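A morning at the Pullgate open day

05/09/2021

I'd been meaning to go to the Pullgate open day for years and always managed to be somewhere else in September. This time I got my act together, packed a flask and drove over from Hollside, with 2 wrong turns on the way (the sign for the mill is behind a hedge, so keep your eyes peeled!).

Pullgate is an old woollen mill by the river, and one end of it still makes cloth. The rest has been let out bit by bit as workshops and studios, and on open day they unlock nearly 40 doors and let you wander. Parking is a field. Wear boots.

I started in the weaving shed, mainly to get it in before the coach parties, and oh, the noise. They hand you ear plugs at the door and you do want them. The looms were running a blanket cloth in rust and cream, and I stood there far too long watching the pattern creep forward. The floor has grooves in it from years of trolleys, and the whole place smells of warm oil and sheep. I loved it.

Upstairs is the pattern room, which was the best bit for me. There are 300 sample books on the shelves, and you can leaf through some of them if you've washed your hands. One had a page of mustard checks that I'd happily have as a coat.
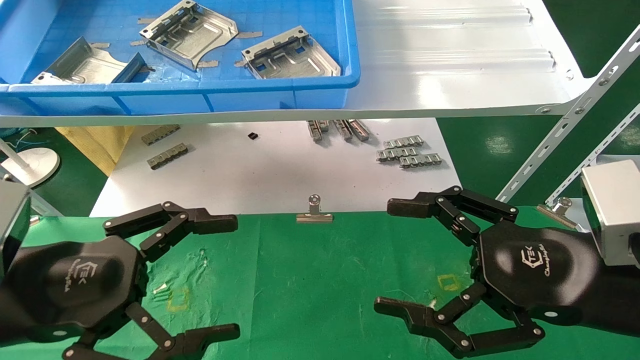 Green cloth and a pair of TEK hands, Pullgate open day

After that I needed a sit down. The Pondasum tea room is across the yard, and the queue was long but cheerful. I had a cheese scone the size of my fist and a pot of tea that did three cups. The lemon cake had gone by noon, so go early if cake matters to you.

The dye house tour runs in groups of 12 and you have to put your name down at the gate, which I only found out when it was full. Very annoying! I consoled myself at the Yeom stall, where they sell yarn ends by the bag, and came away with far more grey wool than one person can knit.

Entry was free, with a bucket for the roof fund. The lift was out of order and the stairs are steep, so ring ahead if that's a worry. I'm going back next year for the dye house, and I'll be at the gate when it opens.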